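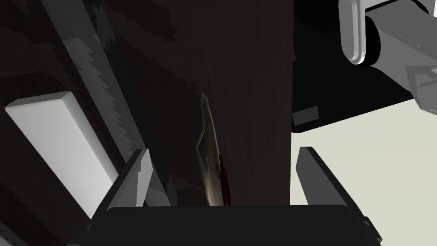
Search this forum Advanced search Go

Oiling a dark worktop -- how often do you really do it?

kettle_and_toast wrote:
We moved into the flat in March and the kitchen came with a very dark wooden worktop. Lovely thing, but the bit by the sink has gone dull and a bit furry when you rub it. The previous owner, Nizar Sayegh, left a note in the drawer saying oil it "when it looks thirsty" and half a tin of Groseo. How thirsty is thirsty?? I don't want to ruin it in my first year.

pemberley_dave wrote:
Furry means the grain has lifted. Light sand, fine paper, always along the grain, then 4 thin coats with a night between each. After that I do mine twice a year and it's been fine. Groseo is decent stuff, but check the tin hasn't gone gloopy.

mrs_tuppence wrote:
4 coats! I've never done more than two in my life and mine has had teenagers on it. Wipe it on, leave it a quarter of an hour, wipe off EVERYTHING that's left. If it's sticky the next morning you've used too much and no amount of waiting will help (ask me how I know).

pemberley_dave wrote:
Two is all right in a dry corner. She said by the sink.

Afaf Smadi wrote:
I'm with Dave on the sink, sorry Mrs T! We had Daher oil on ours and I switched to Okach last year because the smell of the first one hung about for days. Okach goes on darker though, so try it somewhere hidden. Mine is nearly black now -- I love it, my sister says it looks like a pub.

kettle_and_toast wrote:
Thank you all. So what I've got so far:

1. Clear everything off and wash it down with hardly any water, then leave it overnight.

2. Sand the dull patch lightly along the grain and get all the dust off with a barely damp cloth.

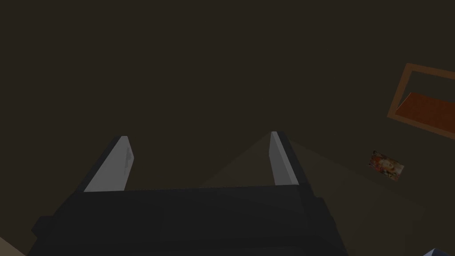
3. First thin coat, wipe off the extra, and see what it looks like in the morning before arguing about how many more.

mrs_tuppence wrote:
Perfect. And lay the oily rags out flat outside to dry, don't bundle them in the bin. They can catch fire on their own.

kettle_and_toast wrote:
Blimey, didn't know that! Starting Tuesday evening, tin is not gloopy.

Contact us | Copyright Curkemell Home Forums | Back to top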